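To: outdoor-learning list
Date: Wednesday, May 22, 2019
Subject: Re: Assessment days for the outdoor leader course

Hi all,

Several people have written to me off-list with the same handful of points, so I am answering on the list to save everyone time. The earlier message is quoted first.

> We have two staff signed up for the outdoor leader course at Trellmont
> and the dates we were sent clash with our state testing week. Can the
> practical assessment be moved, or do they have to start over with the
> next group? Also, the handbook says portfolios go in before the
> practical, but the welcome letter says after. Which one is right?
> And is there any chance of the plant ID day being run closer to the
> Ronda end of the county? It is a long drive for half our team.

Dates first. The practical assessment can be moved once without a fee. Your staff stay with their current group for everything else and join the next assessment day at the same site. They do not start over. Send the request to the course office in writing and put the trainee's full name and group number in the subject line. Requests that come in by phone have gone missing twice this spring, so please use email.

On the portfolio, the handbook is right and the welcome letter is wrong. The letter was carried over from the January group, when we tried it the other way around. Portfolios are due 15 days before the practical. The assessor reads them ahead of time and uses them to pick which tool task and which fire task each person will be asked to lead. If a portfolio comes in late, the practical moves to the next date automatically and that counts as the one free move.
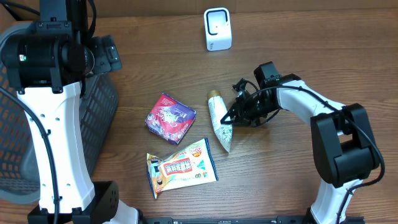 Does the first aid certificate have to be in hand before the portfolio goes in?
The certificate has to be dated before the practical, so a booking confirmation in the portfolio is fine as long as the certificate itself reaches the office by the assessment day.

The certificate needs to be the outdoor version, with the pediatric section. A standard workplace certificate does not meet the requirement, even a current one. We turned two people away last year over this and did not enjoy doing it.

What goes in the portfolio has not changed much. You need session plans for a block of at least seven sessions with the same group of children, a site survey done in two different seasons, a risk-benefit assessment for each activity that uses tools or fire, and your observations of three children over the whole block. Observations should say what the child did and what you changed in your planning afterward. A page of "enjoyed the activity" will come back to you. Please take children's names out – initials are enough – and do not include photos of faces.

Some trainees have been sending site surveys copied from the district grounds plan. The grounds plan shows fences and drains. We want trees, ground cover, what is growing in the hedge line, where the water sits in spring, and which parts need a rest from foot traffic. A hand-drawn map is fine.
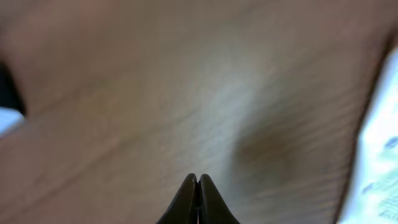 Wood surface, close up.

Now the plant ID day. We looked at holding a second one nearer Ronda and have a site agreed in principle, the old orchard at Sorton. It has parking for 15 cars, one restroom, and a covered area where we can spread out samples if it rains. The walk from the lot to the orchard gate is 578 feet on packed gravel, which I measured because two people on this list asked about access. Past the gate it is mown grass and gets soft after a wet week.

I need seven confirmed places to run it. If we get fewer, everyone is moved to the Trellmont day with no change in cost. If your school is paying by purchase order, the order has to name the site, so please ask for a corrected one if you switch. Bring a hand lens if you own one. Boots, long sleeves, and a packed lunch for everybody. There is poison ivy along the north wall at Sorton and we will not be clearing it, as finding it is part of the morning.

The Jeon handouts are being reprinted. The tree key had alder and hazel switched on page 2, and anyone who was given the old copy should cross out those two lines by hand until the new one arrives. Everything else in the packet stands.

One more item, on knives. Trainees may bring their own fixed-blade knife to the practical, provided it is in a sheath and handed to the assessor on arrival. Folding knives without a lock stay in the car. Bow saws, loppers and gloves are supplied. Please stop sending people with brand-new tools still in the packaging. Every trainee should have used the tool with children several times before we see them.
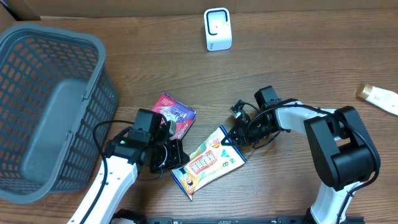

Tamsin asked whether a trainee who has changed schools partway through can split the block between two groups of children, and said she would sooner know now than after writing everything up.

It can be split if there are at least three sessions with the second group and the same three-child observation is done again for them. The site survey has to be repeated too, for the new site, but one season is enough in that case. Add a short note at the front of the portfolio saying when the move happened.

Send Sorton requests to the course office, please, and keep questions about the portfolio on the list so the answers are in the archive. I will post the autumn assessment dates as soon as the woodland owner has signed off on them.

Course coordinator
Trellmont Outdoor Learning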